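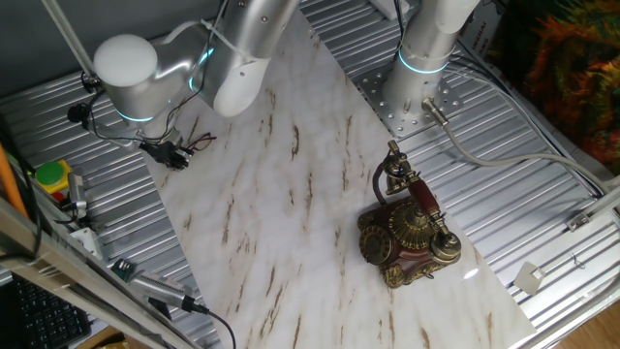

## Notebook entry, June: Veltau head unit, cold-start and audio routing

Prepared by Viorica Ilie, Integration Group. Circulated to Devent and to the audio team at Marinescu.

### Purpose

The purpose of the present session was to establish why the Veltau head unit, on software branch 2, occasionally starts with no sound on the navigation channel. The fault was reported by Devent during road evaluation and had not been reproduced on the bench before this month. A secondary aim was to confirm the start-up time after the change to the map loader.

### Setup

The head unit was powered from the bench supply and connected to the Keketti vehicle network simulator, which was set to replay the ignition sequence recorded by Devent. The amplifier was the Marinescu production sample. The phone connection was disabled for the first set of runs and enabled for the second. The display brightness was left at the factory setting throughout.

The ignition replay must be loaded before the head unit receives power. If it is loaded afterward, the simulator sends the door message twice and the log cannot be compared with earlier ones. This error was made at the start of the morning, and the affected logs have been deleted.

### Runs

The unit was started 2,000 times under script control, with a full power-down between starts. The script was left to run overnight and was stopped at 7:40 a.m.

- With the phone connection disabled, the navigation channel was present on every start.
- With the phone connection enabled, the channel was missing on 95 starts. In each case the media and warning channels were working normally.
- The fault cleared in all cases when the user source was changed from radio to media and back.

The first failure occurred at start 697. Colleagues who attempt a short run and see no fault should therefore not regard the matter as closed.

### Observations

The logs for the failed starts share one feature. The phone service requests the voice channel before the audio manager has finished reading its routing table. The request is accepted, and the navigation service is then refused when it asks for the same output. It does not ask again. On good starts the two requests arrive in the opposite order and both are granted.

The amplifier does not appear to be involved. Its status messages were the same in good and failed starts, and Marinescu is not asked to take any action at present.

Start-up time with the new map loader was acceptable. The rear camera view was available before the map in every log examined, as the Devent requirement calls for. The first map tile is still drawn at the wrong scale for a moment when the last known position is missing. A separate report has been opened for this.

### Proposed correction

Two changes were discussed with the software group:

1. The audio manager should hold all requests until the routing table has been read.
2. The navigation service should repeat a refused request after a short delay.

The group prefers the first change. The second would hide the fault in the field and would make later problems of the same kind difficult to find. It may still be added as a safeguard, subject to agreement with Devent.

### Open items

- Repeat the full set of starts on the corrected build, phone connection enabled.
- Obtain from Devent the model of phone used during the road evaluation. The report gives only the software version.
- Check whether the older Veltau unit, which uses the same audio manager, shows the same order of requests.
- Replace the antenna lead on bench position 2. Radio reception was poor when the lead was moved, and the source-change test should not be repeated until it has been changed.

Logs are stored in the shared Veltau folder under the branch number. The script settings are saved with them.

V. Ilie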